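How to Seal Cracks in a Concrete Driveway Without Buying Everything on the Shelf

Most crack fillers promise a lot. I've tried enough of them to doubt the label, so this page sticks to what has held up for me.

Before you start

Work out whether the crack is moving. Draw a pencil line across it, measure the gap, and check again in May or whenever the weather turns. If one side sits higher than the other, no tube of filler is going to fix that. Call someone who lifts slabs.

Step 1. Clean it out

Scrape out weeds and loose grit with an old screwdriver, then use a wire brush. A pressure washer is fine, but 2000 psi is plenty. The rental place will try to hand you the 4000 model - say no, it can chew up the surface.

Step 2. Let it dry

The package may say an hour. I don't believe it. I leave mine overnight.

Step 3. Push in backer rod

Use foam rod a little wider than the gap. Skip it on hairline cracks.

Step 4. Fill

Cut the nozzle small and go slowly. I used a self-leveling sealant from Frandsen and it was okay, though no better than the cheaper one from Natano. Two thin passes beat one fat one.

Step 5. Leave the joints alone, or seal them properly

A joint is there so the slab can move. Don't pack it with mortar, whatever your neighbor tells you. Use something flexible. Big stretches of concrete get dark, tar-filled joints between the slabs.
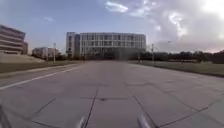
Step 6. Keep cars off

I give it 3 days. Somtochukwu Tijani wrote in to say one is enough, and maybe it is in a hot, dry place. I'd still wait.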